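Section 4. Recording your first batch of examples

By now you've got the arm bolted down, the wrist camera plugged in and the Plindoser software running on the bench computer. Good stuff! This is the section where you start teaching the thing. I wrote most of it after my own first month of doing this badly, and Ramesh Sachdeva has since been through it and crossed out the bits that were just me grumbling.

One recording (we call it a take) is you guiding the arm through the whole job once, start to finish, while the software saves the camera views and the arm positions together. The model learns from a pile of takes. If the pile is messy the model will be messy too, and you won't find out until training is over and you've lost a night.

4.1 Before you record

1. Clear the table of anything that isn't part of the job. Coffee cups especially. I once trained a very nice model that would only reach for a part if my mug was there.

2. Set the lights the way they'll be when the arm is working for real. If you've got blinds, pick open or closed and stick with it for the whole batch.

3. Open Setup, then Views, and check that every camera is listed with a live picture next to its name. If one is frozen, unplug it, count to 9 and plug it back in. (Yes, really. Shorter than that and the hub doesn't let go of it.)

4. Move the arm by hand through its full reach and watch the wrist view as you go. Parts of that sweep will give you next to nothing to look at.

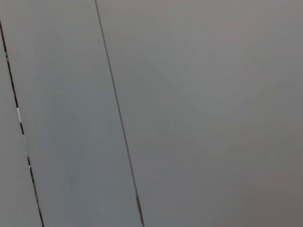 A plain stretch of grey on its own won't spoil a take. The model also gets the arm positions, so it can cope with a second or two of not much. What hurts is a take where the wrist camera never gets a decent look at the part before the fingers close. If you find that happening, change your start pose so the approach comes in a bit higher, then save the new pose under Home.

Note: Don't trim the dull bits off the front of a take. I did this for ages thinking I was being tidy, and the model never learned how to get from Home to the table.

4.2 Recording a take

1. Press Home and wait for the arm to stop completely.

2. Put the part down. Move it to a new spot every time, and turn it a bit as well. Tonantzin Huerta marks her spots on a paper grid so she doesn't favour the middle. I just try to surprise myself, which she says is why her models are better than mine.

3. Press Record and wait for the beep. Anything you do before the beep is gone.

4. Guide the arm towards the part at a steady, slightly boring speed. Slow down for the last little bit, line the fingers up, then close.

5. Lift, carry, put down, open the fingers, back off. Let the arm sit still for a moment at the end.

6. Press Stop, then press Keep or Bin. Decide right then while you remember what happened, because after lunch they all look the same.

Caution: Keep your hands out from under the fingers once you've pressed Record, even in guided mode. The fingers close at full force if you bump the trigger. If a part rolls away, press Stop first and then go after it.

Caution: If anybody else is working near the table, agree on who's moving what before you start. Two arms sharing a workspace can each be perfectly happy and still meet in the middle. The stop button belongs within reach of whoever is guiding. 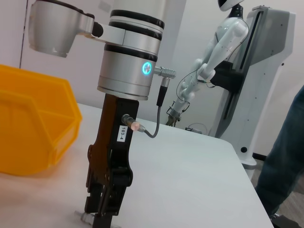

Most of your attention should go to the moment just before the grasp. That's where a wobble or a second guess does the most harm, and it's where new people tend to rush. If you miss the part, you've got two choices. A small miss that you correct smoothly is worth keeping, as it shows the model how to recover. A big flail goes in the bin.

4.3 How many is enough?

For one part and one simple move, I'd record 70 takes before training anything. Train on those, see where it goes wrong, and record 26 more that cover only the trouble spots. Jobs with several kinds of part need a lot more, and our sorting job with the Fikent trays took roughly 500 before I was willing to leave it alone with them.

Note: Stop when you're tired. Your late-afternoon takes will be sloppier than your morning ones and the model can't tell which to believe.

4.4 Saving the batch

1. Open Batches and choose Close Batch.

2. Type a name that includes the part and the person who did the guiding. "test2new" will mean nothing to you in August.

3. Play back the first take, the last one and a few from the middle. You're checking that the picture and the arm positions line up. If the fingers close in the picture well before or after the marker on the timeline, go back to Section 3 and redo the clock sync.

4. Copy the batch to your second drive, and leave the original where it is until training has finished.

Once the batch shows as Closed you can't add to it, so start a fresh one for any extra takes and join them in the training screen (Section 5).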